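The zero percent card and the small print on page four

Posted 2018-12-20

I opened a store card at Zadell in June. I say this up front so that anyone who wants to call me a hypocrite can get it out of the way. The offer was no interest on purchases over $500 if paid in full by the end of the promotional period, and I needed a washer and a dryer, and the old pair was leaking into the hall.

What the cashier said was "no interest." What the sign over the register said was "no interest." What the agreement says, on page four, is that interest is charged from the purchase date and forgiven if the balance hits zero in time. Those are two very different deals. If you are one dollar short on the last day, you owe the whole pile of interest going back to the day you bought the thing, figured on the full amount and at a rate I would be ashamed to charge a stranger.

I have read enough of these to know it's legal. I still don't believe that most people who sign them know which kind they have. 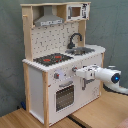
Xue wrote in after my last post on this to say that I was making it too hard. Divide the balance by the number of months, set up the automatic payment, forget it. She has done this with three cards and never paid a cent of interest.

Fine, and good for her. But look at what the bank sets up for you if you don't do the dividing. The minimum payment on my statement is $35. Pay that faithfully every month, never be late, and you will reach the end of the promotion still owing most of what you borrowed. The bank picked that number. I have a hard time believing it was picked with my payoff date in mind.

Then there is the order payments go in. I bought a $100 vacuum on the same card in the fall, at the regular rate, so now I have two balances. I called to ask which one my payment goes to and got two different answers from two different people. The second one offered me payment protection.

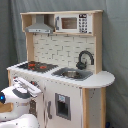 The credit union in Fletwood, where I keep my checking, will lend $2,000 on a plain personal loan with a fixed payment and a last payment printed right there on the form. It costs something. You can see what it costs before you sign, and the amount doesn't change if you're a day late in the final month, apart from a late fee. I should have gone there first. I didn't, mostly out of laziness, and because "no interest" is a very nice thing to hear when your socks are wet.

I also tried the Flumalside budgeting app, which a couple of readers keep pushing on me. It listed the card as "0% APR" with a little green check mark. It had no place to enter the deferred part. I took it off my phone.
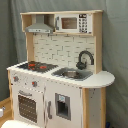
No. 2

Second in my series on the small print, then. The first was about overdraft coverage and is still in the sidebar. Next time I want to go through the payment protection plan, which I turned down on the phone and which showed up on my following statement anyway. I have called about it. They say it will be reversed within one or two billing cycles, and I've written down the name of the department and the time of the call.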